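Climutis Community Workshop
Bench refit and electrical tidy-up
Progress report to the Ullance Fund, second period

Summary

Work on the benches is on schedule and inside the budget. The long room is finished apart from the window side. The small room has been cleared and will be started in February. One item, the wall sockets, has been delayed and is explained under Electrical.

Benches and surfaces

Five benches have been sanded, leveled and put back in place. The tops were in better shape than the first survey suggested, so none had to be replaced. White coverings are laid over the wood for fine work and come off for gluing and cutting. Members asked for this after the first period, mainly to make small screws and offcuts easier to find. The coverings mark quickly, and we have moved a small amount from the paint line to buy spares.

Storage

The shelving from Prumik arrived complete and is up along the back wall of the long room. Hand tools are now kept by type. The old drawers have been emptied, and anything broken or without a match was thrown out or passed on. Labels are still handwritten – printed ones will follow when the layout has settled.

Electrical

We listed and checked 70 loose items: extension leads, power strips, chargers and lamp cables. Those that failed were cut up and recycled. Those that passed were wiped down and entered in the equipment book, with the bench they belong to and the month of the check.

The fixed sockets on the window side are not in yet. Vídalín, our electrical contractor, found that the existing cable run would not take the extra load and has priced a new one at $253. We ask the Fund to agree that this be met from contingency, where $200 remains, with the last $53 coming from our own account. Until the new run is in, the window benches will go on using power strips, one to a bench and never plugged into one another.
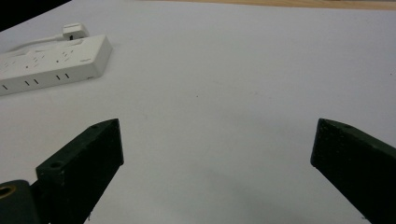 Power strip with white cord, on a white work surface.

Use of the rooms

The long room stayed open in the evenings throughout, except while the shelving went up. The repair group moved to the near benches and kept its usual hours. Bookings for the small room are on hold.

Next period

– New cable run and wall sockets, window side
– Sanding and leveling in the small room
– Second check of cables and strips
– Printed labels for the shelving

Receipts for this period are attached separately. We would be glad of a decision on the contingency request before the small room is started, as Vídalín would prefer to do both jobs in one visit.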